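Duvar Small-Item Picking Kit
Add-on policy and fingertip set for two-arm stations

In stock. Ships with fingertips, mounting screws and a manual that is shorter than the warranty.

Overview

Most picking demos involve a foam cube, because foam cubes are polite. The Duvar kit is for everything else: sticks, flash drives, pen caps, and the other residents of the drawer you keep meaning to clean out. It packages the training method Damir Leka developed at Betancur, which we liked enough to license and then spent a January trying to break.

The method

Leka's idea is called second-look training. Plenty of grasp policies pick a target from an overhead view and then commit to it with the confidence of a man who doesn't need directions. A second-look policy makes the same first guess, moves in, and guesses again from the wrist view. If the two disagree by more than a set margin, the arm backs off and starts over. The backing off is learned from demonstrations too, so you have to record your operators changing their minds. They'll find this insulting for the first hour.

Training takes 300 demonstrations per container type. We shipped our own reference model with 298, two having been lost to a full disk, and could not measure the difference. Please record 300 anyway.

Results

On our bench set of 742 picks, the second-look policy dropped fewer thin items than the single-look baseline, and its worst failures were dull ones: it hesitated, reset and tried again. The baseline's worst failures had to be retrieved from under the furniture. Expect slower cycles. If raw speed is what you're after, the Zutetti line is very fast, and we wish your flash drives well.

Glossy containers are still the weak spot. Reflections on the inner walls pull the first guess sideways, and the second look corrects most of it but not all. Matte bins are easier. We know you're going to use the shiny one.

What's in the box

8 replacement fingertips
Wrist camera bracket
Policy license, one station
Reference model and training scripts
Calibration card (do not laminate, it creates glare, we have been through this)

Compatibility

Works with Nundden controllers out of the box. Other controllers need the bridge package, a free download that costs you one afternoon. Two wrist cameras are recommended. One will do if you accept that the other arm is working from memory.

Questions before ordering go to the support form, which is read in the mornings by a person with strong opinions about container color.

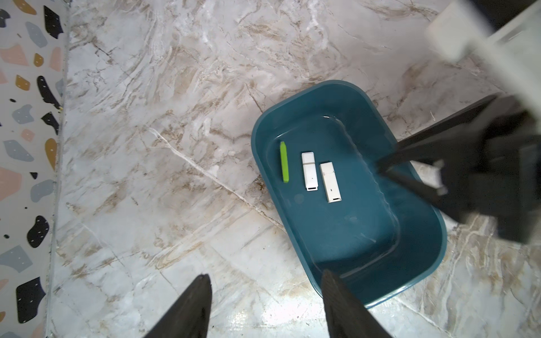
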